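About Us
Posted in October by the Vimura team

G'day, and thanks for dropping by! I started Vimura because I was tired of writing the same motion planning code over and over (and then fixing the same bugs in it, over and over). What began as a folder of scripts on my laptop is now a company of 12, and we still argue about colour schemes for the debug viewer.

Our main product is Jinia, a planner for robots with two arms. It works out who reaches where, who waits, and how to keep elbows out of each other's way, and it replans 20 times a second while it's at it. Alongside it we make Flisine, a log viewer I'm embarrassingly fond of. You scrub through a run, click on any moment and see what the planner believed right then – I'd have given my favourite mug for that at my last job!

I spend most of my mornings on calibration, mainly getting both arms to agree on where a flat surface is. It's fiddly work and I love it.

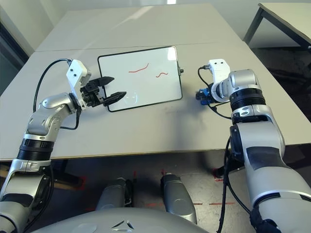

Both grippers at the whiteboard, with a bit of red on it.

We're happy to chat about odd projects, small ones included. Drop us a line and one of us will write back, probably me, probably with too many questions.

Recent items
Jinia 4 release notes
Reading a Flisine log without crying
Why we rewrote the Mägi collision checker

We use cookies to remember your settings. By browsing on, you agree to our cookie policy.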